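Wed 31 March - laundry corner, folding and storage of heavy knits

Carried on with the dark green-black knit from the Clornska lot. Target is a flat pack that fits the 600 mm shelf without a bulge at the fold.

Method as before: lay out face down on the round table, sleeves in, halve lengthwise, press along the centre, then fold up from the hem. Checked cloth left on the table. On the bare top the knit creeps during the second fold and the halves end up out of line; the weave of the cloth holds it well enough.

Mass after airing 1284 g on the Zuno scale. Pack height after pressing is still too much with three folds, so stopping at 2. The third fold gains nothing in footprint that the shelf needs and leaves a hard ridge at the centre crease. Ridge takes up to 13 hours to relax, longer if something is stacked on top.

Havlíček's sheet says to roll knits of this weight. Tried it in July with the Rirkberg blanket - the roll opened by itself and took more depth than the flat pack. Not repeating.

To do: pale fabrics to be sorted separately, fluff transfers. Clear the counter before the next batch. Check whether the crease sits better if the halves are met edge to edge with no overlap.
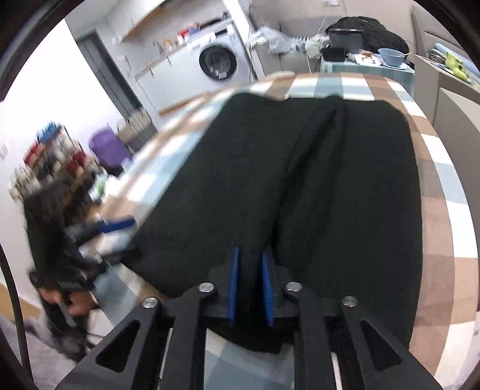 Chutima Rojanasak: I'd leave a small overlap at the middle, a finger's width. Edge to edge, mine always gape by the time they reach the shelf, and then the hem fold goes crooked as well.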